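The first thing Nicanor Lorente shows a visitor is his left knee. It has a long scar on the inside and a shorter one below it, and he points to both of them like a man who shows where he used to live.

"This one ended my time as a kicker," he says. "The short one came later, from the bicycle. The short one is only stupid."

Lorente is 40, and he has been the kicking coach of the Vilari football club for five seasons. American football is a small sport in his region. At a normal home game there are 900 people in the stands, and when Bustamante comes to play there can be 1000, but many of those come with Bustamante and also go home with Bustamante. The club pays him for the evenings. In the daytime he works for a company that sells laboratory supplies, and we met there at four in the afternoon, before practice.

He started in soccer, as a left back. He was 20 when a friend took him to a football practice because the team had no one who could kick the ball farther than the thirty.

"I kicked it with my toe," Lorente says. "The coach was very happy. The ball went far, and he didn't ask where. For two seasons I kicked like this, and I made maybe half. Then we played against Clolari and their kicker made everything. After the game I went to him and asked what he did with his hips. He was kind. He stayed with me in the parking lot until they turned off the lights."

From that evening he kept a notebook. He wrote the wind, the distance, the side of the field, and what he had felt in the standing foot. He still has all of the notebooks, and he makes his kickers write their own.
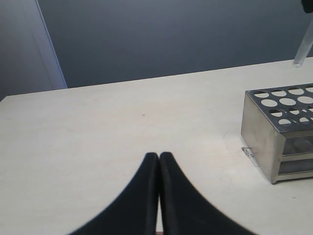

His main idea is that young kickers think too much about the leg which kicks. In the first month with a new player, he watches only the other foot, the one that is planted beside the ball.

"If the plant foot is late, everything is late," he says. "You can be strong like a horse and it will go to the right. I tell them, forget the ball. Put the foot down in the same place, with the toe to the target. Then we talk about the ball."

He doesn't let them try long field goals before January, when the preseason begins in earnest. Until then they stay close, often on the extra point line, and they kick without a run. Some players find this boring, and one of them moved to Bustamante, where he was allowed to kick from anywhere he wanted.

"He is a good boy and he has a better leg than I had," Lorente says. "We had a different opinion about patience. I was sad when he left — I also told him this — and now I have to watch him from the other side."

The two clubs met in last season's semifinal. Vilari was behind by two points with four seconds to play, and the ball was on the left hash, 40 yards from the posts. The snap was high. The holder, who is also the backup quarterback, brought it down with one hand, and the laces were looking at the kicker.

"I closed my eyes," Lorente says. "I am the coach and I shouldn't say it. I heard our side of the stands, so I opened them again."

The kick was good. Vilari lost the final to Clolari the following week by 17 points, and in that game there was no field goal to talk about.

He spent a long part of the summer on the holder and the snapper. In his opinion the clubs of the league don't give them enough time. The snapper practices with the line, the holder practices with the quarterbacks, and the three of them meet for ten minutes when everybody is tired. Lorente asked the head coach for the first ten minutes instead of the last ten, and after some weeks of discussion he got them. 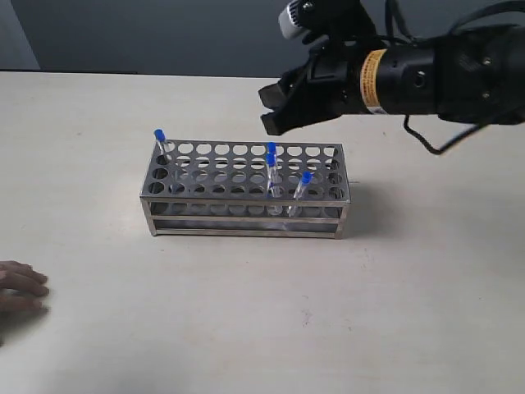 Looking at the next season

Vilari will open away at Aduder, a field Lorente doesn't like. It is open to the sea on one end, and the wind changes between the first and the third quarter. He plans to travel there with his kicker before the season, only the two of them and a bag of balls.

"I missed three there in one day," he says. "It is in the notebook. The wind, the distance, everything. Under the third one I wrote a word that I will not say to you."

He has been asked if he would like to be a head coach one day. Clolari spoke with him two years ago about a bigger job, with the whole special teams and part of the defense. He thought about it for a weekend and said no, mainly for family reasons, and also because he would have fewer hours with the kickers.

"Maybe they ask again, maybe not," he says. Then he looks at the time and begins to search for his car keys. Practice starts at six, and he wants to be on the field before the snapper.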